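Why does wood have lines in it?

Esarcombe Children's Library: Nature Explained
By Dorottya Barta

Look closely at a wooden table and you will often find wavy lines. They are called the grain.
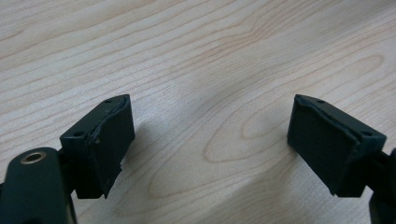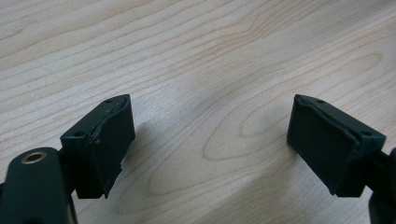 Reading time: 4 minutes

A tree gets fatter every year. In spring it grows fast and makes pale wood. In summer it slows down and makes darker wood. One pale band and one dark band make a ring. A tree with 200 rings is usually 200 years old.

Saw straight across a trunk and you see circles. Saw along it and the rings show up as stripes, loops or long ovals.

Word to know
Trunk: the main stem of a tree.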